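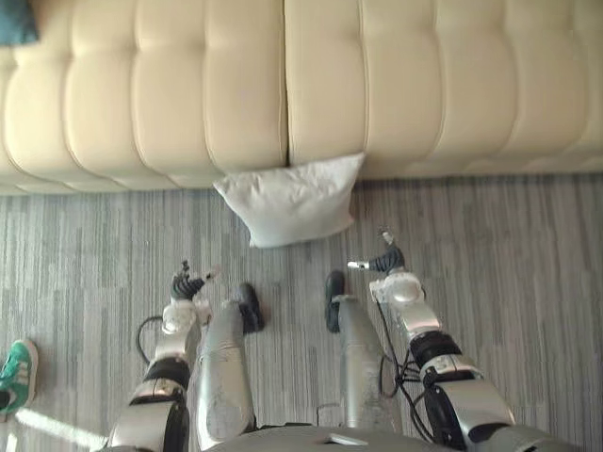
The Mosow pet hair lifter is a hand roller with two strips of directional fabric and a bin behind them, sold mainly through animal shelters and rescue groups. Part of the price goes to the shelter that sells it. I bought mine from the Rollville shelter shop in August, after fostering a pair of long-haired cats, and have used it since on furniture, carpet and one car. Flat fabric is an easy test for any roller, so most of my notes come from a cream tufted sofa, where the hair settles into the creases between the padded squares and the roller's straight edge rides over the top of them.

## Performance

On the raised part of each square, 3 short strokes clear nearly everything. In the creases, the roller picks up only what sticks out. Turning it on its corner helps, though the contact strip is then so narrow that the work goes slowly. A rubber brush is faster there. On low carpet the result is good as long as the strokes stay short. Long strokes do not turn the drum, and hair is pushed ahead of it into a ridge.

## Build

The shell is stiff and the hinge on the bin closes with a clear click. The drum can't be removed. Fine undercoat works its way around the axle and has to be pulled out with tweezers, which I did after 12 foster weeks. The older Allham roller has a drum that lifts out, and I wish this one did too.

The bin is small. With two cats shedding, it fills before a full-length sofa is finished.

## The donation

The insert says 2,993 rollers were sold through shelters in the first year, of which 1,963 went through the Rizk rescue network. It gives no amount per roller. A buyer who cares mostly about the donation should ask at the counter, or give the cash directly and keep using an old brush.

## Noise and animals

The drum clacks at each change of direction. One cat left the room every time, and the other slept through it. For shy fosters I would use it with the door closed.

## Verdict

Good on flat upholstery and low carpet, weak in seams, awkward to clean. I will keep it for the car seats.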